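Section 4: Setting Up the Adugna Play Kitchen

Read this section through once before you open the hardware bag. Assembly takes two adults. One person can do steps 1 to 6 alone, but the hutch has to be held level while it is being fastened.

The Adugna is sold by Furkik in two versions. The instructions cover both. Where a step applies only to the version with the side shelf, it says so at the start of the step.

Before you start

Clear a space on the floor large enough to lay the back panel flat and walk around it. Put down a blanket or the flattened carton to protect the painted faces. Keep children out of the room until the wall strap is fitted (step 11).

You will need:
Phillips screwdriver, medium
Tape measure
Level
Pencil
Drill and a bit to suit your wall
Hex key (in the hardware bag)

CAUTION: The hardware bag contains small parts and two sharp-pointed screws. Keep it off the floor during assembly. When you have finished, put any leftover hardware in the envelope at the back of this manual.

CAUTION: Do not use a power driver on the cam locks. They crack if overtightened, and a cracked cam will not hold the side panel.

Assembling the base

1. Lay the back panel (A) face down with the printed arrow pointing away from you.

2. Push the wooden dowels into the holes along the lower edge. They should go in by hand. If a dowel is tight, twist it as you push. Do not hammer it.

3. Stand the left side panel (B) on its long edge and line it up with the dowels. Press the two together until there is no gap, then turn the cam locks a half turn clockwise.

4. Repeat with the right side panel (C). Versions with the side shelf have an extra row of holes on the outer face of C. Check that these holes face out before you lock the cams.

5. Slide the floor panel (D) into the grooves from the front. The unfinished edge goes to the back.

6. Fit the front rail (E) with the four long screws. Leave them slightly loose for now.

NOTE: If panel D stops short of the back, the side panels are probably not square. Loosen the cams a quarter turn, push D home, and tighten again.

7. With a helper, lift the base upright. Set it where it will stand and check it with the level, side to side and then front to back. Turn the feet to adjust. Tighten the screws in the front rail.

Fitting the hutch and the sink

8. Drop the sink bowl into the opening in the countertop. It is a press fit and has a small tab at the back. The bowl lifts out for washing, so do not glue it.

9. Set the countertop on the base and fasten it from below. Start all the screws before tightening any of them.

10. Have your helper hold the hutch (F) level on the countertop. Fasten it through the back panel with the medium screws. Hang the curtain rod on its hooks last.

11. Fit the wall strap. Find a stud, mark the height of the bracket in pencil, drill, and fasten the bracket with the screw supplied. Thread the strap through the buckle on the hutch and pull it snug.

CAUTION: The wall strap is required. A child climbing on the open oven door can pull an unstrapped kitchen over. If your wall has no stud within reach of the strap, buy a fastener made for your wall type before letting anyone use the kitchen.

12. Side shelf versions only: hook the shelf brackets into the outer row of holes and press down until they seat. The shelf is made for play dishes and other light items. The limit for the whole shelf is 4 pounds.

Hanging the doors

The oven door opens downward and the cupboard door opens to the right. Both use the same hinge.

13. Clip each hinge to its plate and listen for the click.

14. Close the door and look at the gap along the top. If it is wider at one end, turn the front hinge screw a little at a time until it is even. Half a turn is usually enough.

15. Open and close each door several times. A door that springs back open needs its magnet moved forward. Loosen the magnet screw, slide the magnet out by the width of a coin, and retighten.

NOTE: The oven knobs click as they turn. The clicking comes from a plastic spring behind the panel and gets softer with use. There is nothing to replace.

Putting out the accessories

The kitchen is sold without accessories. It takes play food and dishes of any make that fit through the cupboard door. The Surura accessory boxes are sized to slide under the sink, and two will fit side by side.

Start with fewer pieces than you own. A young child faced with a full cupboard will often empty it onto the floor and walk away. A few foods, a couple of dishes and one larger item make a good first setup. Store the rest and swap pieces every few weeks.

A low table beside the kitchen gives children a place to serve what they have made, and it keeps the countertop free. Leave enough room between the two for the oven door to open all the way.

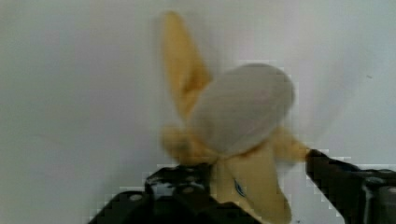
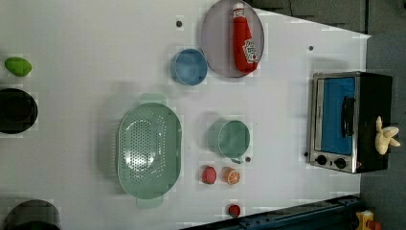 Fig. 7. Food and dishes. First picture: banana with the peel pulled back. Second picture: toy kitchen items on a white tabletop.

16. Sort the accessories by how they are cleaned: hard plastic, fabric, wood, and anything with a battery. Keep each kind in its own box or on its own shelf.

17. Check every piece against the age marking on its package. Many play foods come apart into smaller pieces. Anything that fits entirely inside a cardboard toilet paper tube should be kept from children under three.

18. Put the heaviest pieces in the lower cupboard. Hang only light utensils from the hutch hooks.

CAUTION: Do not keep real knives, glass, matches or cleaning products in the play kitchen, even for a short time. A child who finds something there will take it as a toy.

If you let children use real food at the kitchen, stay with them and clear the food away at the end of play. Crumbs left in the groove behind the sink are hard to reach and will attract ants in warm weather.

Cleaning

Painted panels: Wipe with a damp cloth and dry at once. A drop of dish soap in warm water removes crayon in most cases. Do not use scouring pads or anything containing bleach.

Sink bowl: Lift out and wash by hand. The bowl will warp in a dishwasher.

Hard plastic dishes: Wash in warm soapy water and drain upside down. Check the maker's label before using a dishwasher.

Fabric and stuffed pieces: Follow the sewn-in label. If there is no label, sponge the surface and let the piece dry fully in moving air before it goes back in the cupboard. Stuffed pieces dry slowly in the middle – give them a full day, and longer in winter.

Wooden pieces: Wipe only. Soaking raises the grain and loosens glued joints.

Curtain: Slide it off the rod and machine wash cold.

In a classroom or day care, wipe the knobs, door edges and countertop at the end of each day. Wash the dishes weekly, or sooner if a child has had them in the mouth.

Regular checks

Go over the kitchen once a month for the first three months, and after that at the start of each season. November is a good time for one of these checks, before the unit gets its heaviest indoor use.

Look at the following:
Wall strap: snug, no fraying, bracket screw tight
Cam locks: all turned fully, none cracked
Hinges: doors close without rubbing
Feet: all touching the floor
Shelf brackets (if fitted): fully seated
Accessories: no splits, open seams or loose caps

Throw away any stuffed piece with an open seam unless you can sew it closed firmly the same day.

Moving or storing the kitchen

Unbuckle the wall strap and empty the cupboards first. Take off the hutch. Two adults can then carry the base by the side panels. Do not lift by the countertop or the front rail.

For storage, leave the base assembled and stand it upright in a dry room. An unheated garage is not suitable. The cam locks can be opened and closed a few times without harm, but a kitchen that has been fully taken apart more than twice should be refitted with a new hardware bag.

Spare parts

Order by the letter printed on the panel and by the version number on the label inside the cupboard door. Panels, hinges and sink bowls are stocked for both versions. The replacement hardware bag is part number 136 and includes a new wall strap. The older Sollent kitchen used a different hinge, and its doors will not fit the Adugna.

Missing or damaged parts in a new carton are replaced free of charge. Keep the packing slip until assembly is finished.

Instructions written by Yuzuki Hamada. Section 5 covers the optional light and sound panel.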